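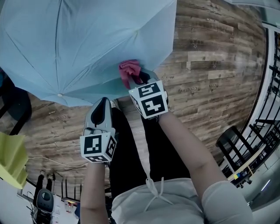 The Treloar hand gripper kit is a pair of hand-held grippers you can build at home or in a shared workshop, with ordinary tools and one or two free evenings. You wear nothing heavy and you do not need a robot to begin. You hold one gripper in each hand, do a household job with them, and the camera on your head records where both hands go. The white cubes with the black square markers let the software find each gripper, also when it is tilted, as the right one is while its jaws hold a bunch of pink cloth at the edge of a light blue umbrella. Large, soft and curved things like this canopy are the work we like most for testing a new pair. The left gripper can stay open and wait, and its cube is still useful, so please fit both cubes before your first recording.

Who makes it

Treloar was designed by Indira Iyengar in the workshop Pinau, where 24 members share the benches and the printers. She made the first pair for her own arm project and the other members asked for copies. The instructions were written by me, Raili Hämäläinen. English is my third language, so if a step is not clear, write to me and I will correct it.

What is in the kit

Printed finger housings, left and right
Finger pads, one spare set
Two marker cubes, printed white, with marker sheets to glue on
Handles with trigger and return spring
Screws, nuts and one hex key
Paper instructions

Not in the kit: head camera, head strap, computer, glue.

Building

Start with the handle. Put in the spring before you close the two halves, and pull the trigger 10 times to feel that it comes back by itself. If it stays in, open the handle again and turn the spring. After this the fingers go on with four screws each. Do not tighten them fully until the pads meet flat.

The marker sheets need more patience than the rest. Glue one face, press it under a book, and take the next face when the first is dry. A bubble under the paper bends the pattern and the tracking begins to jump. Every face has its own pattern, and the drawing on page two shows which one looks forward. I mixed them up on my first pair and lost a whole Thursday searching for a fault in the software.

Recording at home

Choose a place where you can stand and look down at your hands. Daylight is fine, but direct sun on the cubes makes white spots on the markers. Keep both cubes in view of the camera as much as the job allows. Cloth is the most usual thing to hide them.

The recordings open in Prerkel, the free program our members use for cutting and replaying. It writes one file for each hand. If you own a Grillora arm, the finger shape is the same, and the pads can be changed between the two.

Technical data

Pad life in our test: 2,000 closings
Hands: one left, one right
Power for the grippers: none
Assembly: one or two evenings

Delivery

We print in small batches, and the next one is planned for August. The printed parts come in light grey – other colors are possible if you send us your own filament. Spare pads and marker sheets can be ordered separately at any time. If you have a printer, ask for the part files and we will send only the springs, screws and pads.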